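2 min read

We use cookies to remember your settings. Accept | Manage

Light blue top for a work table, or go white?

plidov63
Redoing the top on my bench in June and stuck on color. The walls on the left, right and back are pale gray and stay that way. I like light blue but my brother in law says I'll hate it in a month. The board I priced is 196 dollars cut to size.

Courtois
Go light blue. White throws the lamp straight back at you and small screws are hard to see on gray. I've had blue on mine for two years and the silver ones show up fine.
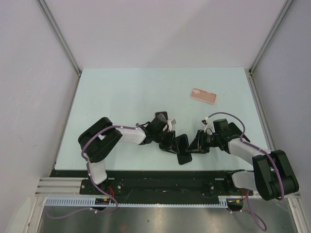

The other thing I'd do is keep the walls smooth. No pegboard, no hooks. Pegboard collects dust and you end up hanging stuff you never use. A wipe at the end of the day and you're done.

welov_2
Disagree on the pegboard. If I don't see a tool I buy it again. Agree on blue, though mine has a scratch that shows white underneath, so ask if the color goes all the way through.

Dumus
196 is too much. I paid 100 for a plain white one and put a blue mat on it. When the mat gets ugly I flip it.

Courtois
Mats curl at the corners. I gave up on mine.

Dumus
Tape.

plidov63
I don't want tape on it. Does anyone use aluminum posts in the back corners? I was going to just caulk where the walls meet.

welov_2
Posts. Caulk goes yellow, and you can take posts off if you move the bench.

plidov63
OK, posts and blue. Still thinking about one pegboard on the side wall. I'll ask about the color going through before I order.

Sign up for our weekly newsletter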